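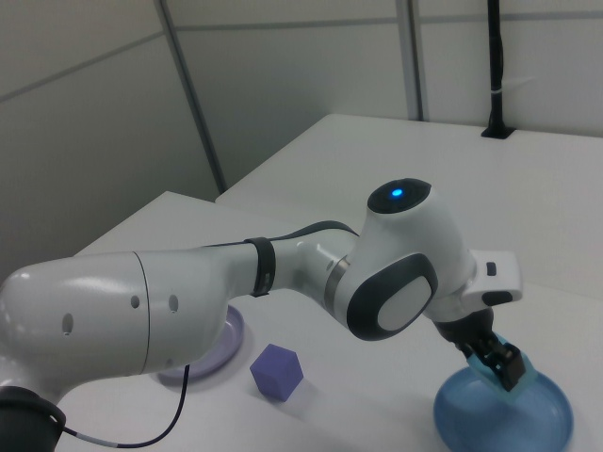 Wutemau arm with the two-finger gripper, over the blue bowl

Anyone using the Wutemau gripper kit for small soft-ish bits?

Hi all, I've had the Wutemau on hire from Skornden since April and I'm trying to decide whether to buy it. The arm's lovely and quiet, no complaints there. My trouble is the gripper: the default closing force is 573 on their scale and I can't tell if that's daft for little things going into a bowl. Also, does the cable along the forearm need more than the one band? Mine's got a single black one and I keep fretting about it snagging!

Gaston

I bought the same kit and would again. Drop the force to the lowest setting that still lifts your piece, then go up a touch. Mine sits at 2 for foam and a fair bit higher for plastic cubes (the scale's odd, it jumps about at the bottom end). One band has been fine for me, but leave some slack at the wrist or it'll tug when the last joint turns. Check whether Skornden knock your hire money off the price, they did for me after I asked twice.

Ruppert

dont buy the 606 fingers, the old ones are better. had mine past 1000 picks and the pads still grip ok. no idea about the cable sorry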